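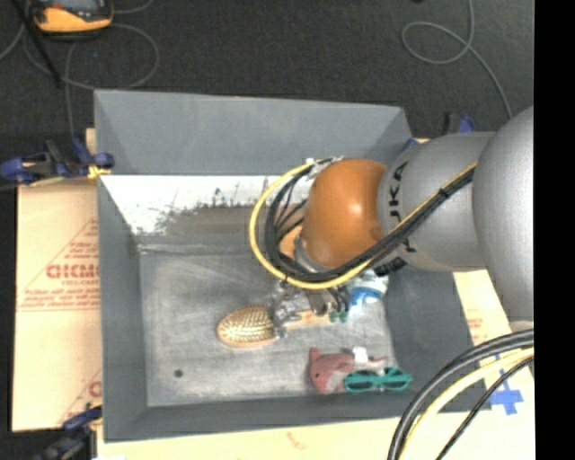
Figure 1. KUKA arm above the gray bin.

Attendance and Retention in a Group Circuit Training Program at Two Intake Periods
Project report, Exercise Science practicum
Submitted 19/08/2019

1. Background

Group exercise programs are usually sold on a monthly basis, and most of them lose a large share of their members before the first renewal. The Ruddock recreation center has offered an outdoor and indoor circuit class under the name Levivora since it took over the old tennis building. The center keeps sign-in records for every class but had not compared them across intake periods. This project used those records to find out whether the starting month and the class time affect how long a new member keeps attending.

The work was limited to attendance. No body measurements were taken, and no claims are made about fitness gains, weight change or injury.

2. Program description

A Levivora class lasts 50 minutes. It opens with a mobility warm-up, moves to timed stations (rowing, step-ups, loaded carries, push-ups, band pulls), and closes with easy walking and stretching. Work and rest intervals are set by the coach and are the same for every participant. Load is chosen by the participant. Classes run in the early morning, at midday and in the evening. A member may attend any class but is asked to name a usual time at sign-up.

New members join at one of 2 intakes, one in spring and one in November. The November intake moves indoors after the first week. Both intakes use the same coaches and the same station cards.

3. Data and method

Sign-in records were exported from Wimora, the booking system used at the front desk. The export held 328 member accounts. Accounts were removed if the member had joined before the study period, had signed up and never attended, or had no usual class time on file. After these steps 231 accounts remained.

Each account was followed for 11 weeks from the first class attended. A member was counted as retained if at least one class was attended in the final week of that period. A member who missed the final week but came back later was counted as not retained. This rule is strict and probably understates true retention, but it can be applied the same way to every account.

Attendance was also expressed as classes per week. Weeks in which the center was closed were left out of the divisor. Late cancellations were treated as absences. Double sign-ins on the same day were checked by hand, and the second entry was deleted unless the two class times were different.

Sorting and cross-tabulation were done in a spreadsheet. A chi-square test was used for retention by intake and retention by class time. The threshold for significance was set at 0.05 before the export was opened.

4. Results

Retention was higher in the spring intake than in the November intake, but the difference did not reach the threshold. The November group lost more members early. After the fourth week the two curves ran nearly parallel.

Class time had a clearer effect. Members who named the early morning class as their usual time were retained more often than evening members, and this difference was significant. Midday members fell in between, but the midday group was small and should be read with caution.

Classes per week in the first two weeks was the best single indicator of later attendance. Members who came twice or more in each of those weeks were usually still attending at the end of the period. Members who came once in the first week and not at all in the second rarely returned — this held for both intakes and all three class times.

5. Discussion

The early morning result should not be taken to mean that moving people to a morning class would keep them longer. Members chose their own times. Those who pick an early class may have steadier schedules or more exercise experience, and neither was recorded.

The early drop in the November group matches the move indoors, but it also overlaps with holiday travel. The records cannot separate the two. A short exit form would help. The center has used the Goltero survey form for its swim lessons, and the same form could be sent to any circuit member with no sign-in for 14 days.

6. Limitations

Sign-in depends on the member tapping a card at the desk. During busy evening classes some members were waved through, so evening attendance may be undercounted. Age and sex were not in the export. Membership price changed once during the study period and was not included in the analysis.

7. Recommendations

a. Contact new members who miss the whole second week.
b. Move the sign-in reader to the studio door for evening classes.
c. Record prior exercise experience at sign-up, using one question with fixed answers.
d. Repeat the comparison with the next November intake, keeping the same retention rule.

Appendix A lists the spreadsheet column names. Appendix B contains the station cards for weeks one through four.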